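Workshop > Club robotics > Bench tips

Setting up the virtual bench before a Tideo round

These notes are for club members entering the simulated pick-and-place class. Most points are lost in the set-up, so work through it in order.

Start every run with the bench clear and the gripper fully open. Load the parts afterwards, one at a time. If a part appears inside the bench top, raise its start height slightly and reload.

Keep the wood texture on the bench. A plain grey top renders faster, but the Clesareck scoring set uses wood grain, and a detector tuned on grey will pick up knots as parts.

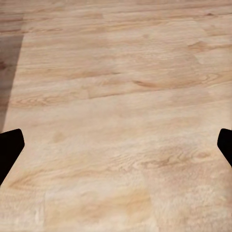
Set the jaw opening to 90 per cent of full travel for the approach — wider than that and the fingers foul the tray on the Madik layout. Close in two stages, with a short pause between them.

Run 100 trials before changing anything. Our January entry managed 87 clean picks, and 11 of the failures came from one bad approach angle. Smaller batches had hidden it.

Move the lamp between batches. Shadows on the bench shift the threshold more than the parts do.

Save the settings file under a new name each time. Bozsik overwrites without asking, and the old values cannot be recovered.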